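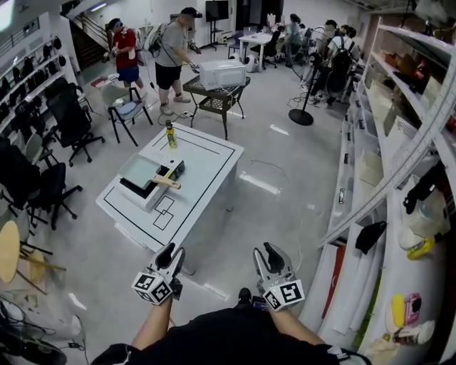
The green pan on the white table, with the microwave behind it.

Last updated: 27 November 2018
Filed under: Diary, Small kitchens, Bimthorpe

I slept badly and woke up with the idea that we must eat something warm at midday. For two weeks I have lived on bread and cheese, and the bread in Bimthorpe is soft like a sponge. So I decided to be serious about the cooking corner downstairs. To call it a kitchen would be too generous. It is a white table with black tape on it, a white electric thing which Ema calls a grill and I call a hot plate, and the microwave on its black side table, farther back.

I have grown fond of the square pan. It is light green, with a wooden handle, and when I saw it the first time I thought a square pan was a mistake of the shop. Now I think the round ones are the mistake. An omelet folds in it like a letter. My mother would not approve, she has three round pans and believes in them, but she has also never had to cook on a table.

The handle is my only worry. If it points to the front, somebody will walk into it sooner or later. I prefer to turn it toward the right corner, and I have asked the others to do it the same way. Ema said yes at once. Rashidi said yes too, but he was reading and I am not sure he heard the question.

I planned a menu in the morning. Potato pancakes, small ones, and apple sauce. I went up the hill to the market hall and bought 11 potatoes, two onions and a jar of sauce. Kirstin Kinnear was at the next stall with her umbrella open under the roof. She asked how the writing was going and I told her 494 words yesterday, and she was kind enough to find this a good number. I must deliver 3000 to Kolari before the holidays. I did not mention this to her.

The grating I did upstairs at the sink, and my thumb has paid for it. Then I pressed the potatoes in a dish towel, as my grandmother did, with a whole cup of gray water coming out. I always forget how much. I carried the bowl down the staircase very slowly, holding the railing, and thought that a person could write a sad comedy about this staircase.

The cooking went better than I feared. The first side needed a long time, and I wanted to push the pancakes around with the spatula, but I made myself wait. Four fit in the square pan, one in each corner. The last ones were darker than I like and I ate them myself standing. I should buy a lid, because the fat jumps and the table gets spots which are very clear on the white. I wiped it with warm water and a little vinegar and I was careful along the tape. If you rub too hard there, the edges roll up and collect dirt.

We ate from our knees, on the folding chair and the black office chairs. Rashidi took the tablet-arm chair, as always. He says it reminds him of school, but he means this as a compliment. He put so much apple sauce on his plate that it went over the side and onto the little arm. Ema ate five and then told me the recipe was missing nutmeg. She was right, and I was annoyed for maybe ten minutes.

I would like to move the microwave nearer to the table, so that warm and less warm things can be together. Ema thinks it should stay, because the mesh top lets the air through and because she has just learned the way to it in the dark. We did not decide. In July we had the same discussion about the kettle and this also has no end until today.

Washing the pan is nice work. Soft sponge, no powder, and I dry the wooden handle first. I let it dry upstairs with the handle hanging over the sink.

In the afternoon I wrote 50 words and took away most of them. My hair and my sweater smell of onion, and also, I am afraid, my bed, since I lay down there for a moment with my book. It rains again. There is one onion left and no potatoes. Tomorrow maybe eggs, and I need to ask Kirstin where one buys nutmeg in this town.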